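Filed under: Community News, Home & Garden

Witden seed and supply room gets a fresh start for spring

If you have been to the old feed store building in Witden lately, you may have noticed the lights on past supper time. The garden supply room at the back has been sorted, scrubbed and put back together, and it looks terrific. After most of a winter of evenings, the Witden Growing Room is open for lending again, and there is plenty in it to get a person excited about dirt.

The room lends out the things that home gardeners need for a few weeks a year and then trip over for the rest of it: trays, pots, domes, dibbers, watering cans, soil sieves, heat mats. You take what you need in late winter, raise your seedlings at home, and bring everything back once the plants are in the ground. Last season 658 items went out the door, which is a wonderful number for a town this size and also the reason the place was in such a state by fall. Things came back muddy. Things came back inside other things. One shelf had slowly turned into a heap of lids that fit nothing anyone could find.

So out it all came. Every shelf was emptied onto the floor of the big front room, and the first two weeks went to matching parts. Trays were paired with their liners and containers with their lids, and the odd ones went into a crate by the door with a sign reading "Do you know this lid?" (Quite a few people did, and one walked in with the missing container under an arm.) When the matching was done, the count stood at 828 pieces worth keeping. Another batch was too cracked to use and went off to the recycling yard in Adadby.

Then came the washing, which was the long part. The building has one deep sink and one hose that reaches as far as the side step, so on milder evenings the trays were hosed off outdoors and stacked on the rail to drip. Old potting mix is stubborn stuff once it has dried into a corner. Stiff bottle brushes turned out to be the best tool for it, and a supply of them now hangs on hooks near the sink. Please use them before you return a tray! A quick scrub at home is even better.

The shelves have changed too. They used to run along one wall, so deep that anything at the back was lost until the next cleanout. The new ones are shallower and stand in two rows with an aisle between, and they came from a classroom in Gondlow that was being refitted. Getting them here took three trips in a borrowed horse trailer. Everything is now grouped by the job it does, so sowing is nearest the door, potting on is next, and watering is at the far end by the window. Anyone who remembers hunting for a watering rose among the hanging baskets will appreciate this more than words can say.

Labels are the other big improvement. Each shelf has a card in large print with the name of the item, how many you can borrow at once, and how to clean it. There are 22 cards so far. A few shelves are still waiting for theirs, so if you find one without a card, ask at the desk, and the answer will probably end up on the next one.

The Boutros greenhouse, out on the county road, has been very generous as well. It passed along a big load of used nursery pots in the small sizes, the ones everyone wants for tomatoes and peppers and which always run out first. They have all been washed and nested by size. There are square ones and round ones, and the square ones pack together beautifully on a windowsill if you are short on space. Go for those if you are starting seeds in an apartment.

A word on how borrowing works, as a few things are different this year. You still sign the book, and there is still no charge. The loan period is now ten weeks instead of eight, after several people pointed out that a cold spring leaves eggplants sitting indoors a good deal longer than anybody plans for. Heat mats are the one exception. There are only a handful, they go out for three weeks at a time, and there is a waiting list on the clipboard beside the book. Most seeds have sprouted by then and will be happier somewhere cooler with good light anyway.

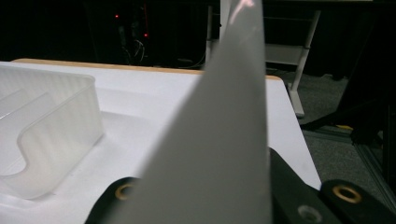
Returns go to the long table in the front room, where they get looked over before they go back on the shelves. Cracks are set aside and parts are put back with their partners, so it helps a lot if you bring pieces back together. If you have broken something, just say so. Seed-starting gear leads a hard life, and a split corner can often be patched with tape and used as a drip tray for years.

The seed swap drawers have also been tidied, and what a treat they are to look through now. The packets are in alphabetical order by plant, with flowers in the top drawers and vegetables underneath. Beans have a whole drawer to themselves, thanks to a lot of people who let a few pods dry on the vine last year. Old packets of uncertain age were tested on damp paper towels over the winter, and those that sprouted well were kept. Lettuce did much better than expected. The parsnips did not, so if you have fresh parsnip seed to share, it would be very welcome.

Interest is already running high. More than 666 packets have been set out for the spring swap, and the drawers are still filling. Bring what you have, even if it is only a pinch of marigold seed in an envelope, and write the plant and the year on the front. If you have nothing to bring, come anyway and take some home. Plenty of the people who now bring shoeboxes full of seed started out with a single packet of radishes.

There are a few things still on the wish list. The room could use small watering cans with a fine rose, clear domes for standard-size trays, sturdy plant markers, and a step stool for reaching the top shelf. Large terra-cotta pots are not needed right now, as there is no good place to keep them. Newspaper is always handy, both for wrapping and for the folded paper pots that the grade school makes each year.

Lending is open in the evenings from 5 to 7:30 through the end of May, and hours after that will be posted on the door. Parking is behind the building, and the side entrance has the ramp. Bring a box or a sturdy bag to carry things home, and maybe a second one, because it is very hard to leave with just one tray.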